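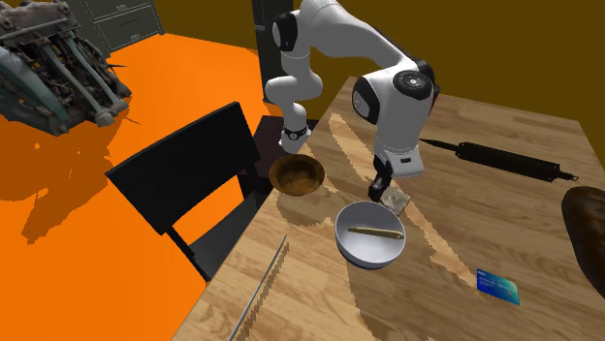
Tile Samples and Orders: Frequently Asked Questions

Plillwood ships tile samples and full orders from the Mendoza warehouse. Questions about an order already placed should go to the order desk with the order number in the subject line.

How many samples can I request?

Each account can request up to 600 sample pieces per calendar year. Trade accounts have a limit of 700. Single requests of more than two boxes are reviewed by Rosimeire Brito at the sample desk before they are released, and this adds one working day.

Are samples cut from the same batch as my order?

No. Samples come from a reference batch. Shade and caliber vary between batches, and the difference is usually visible in stone-look and unglazed ranges. If an exact match matters, ask for a batch sample. It is cut from the stock reserved for you and is charged at the piece price.

What do the shade and caliber codes mean?

The shade code is the letter and number printed on the short side of the carton. The caliber is the single digit after it and refers to the true size of the tile after firing. Do not mix calibers in one area. Two shades may be blended if the tiles are dry laid first and drawn from several cartons at once.

How much extra should I order?

Add 10 percent for a straight layout and 15 percent for a diagonal or herringbone layout. Rooms with many corners or pipe cuts need more. Keep at least one unopened carton after the work is finished. Matching stock may not exist later.

Can the Drilari range be used outdoors?

Drilari floor tile is rated for frost exposure in the 20 mm thickness only. The 9 mm version is for indoor floors and walls. Neither thickness should be laid on a deck without a drainage layer.

Does Mokik tile need to be sealed?

Yes. Mokik is unglazed and porous. Apply one coat of penetrating sealer before grouting and a second coat after the grout has cured. Test the sealer on an offcut, as some products darken the surface permanently. Glazed ranges are not sealed, though the grout joints can be.

What joint width do you recommend?

3 mm for rectified tile and 5 mm for pressed-edge tile. Joints under 2 mm are not covered by the warranty.

Can I return unused cartons?

Full, unopened cartons can be returned within 60 days of delivery. Special-order ranges and cut pieces are excluded. A restocking fee of 15 percent applies. Return freight is paid by the customer.

What should I do if tiles arrive broken?

Note the damage on the delivery slip before signing, then send photos of the carton and the shade label to Gilmar Magalhães in claims within five working days. Tile that has been installed is considered accepted.

Where can I find the data sheets?

Data sheets are listed by range in the technical library. The slip resistance tables were replaced in March. Printed copies of the older tables should be discarded.

Page last updated: Saturday, July 5, 2025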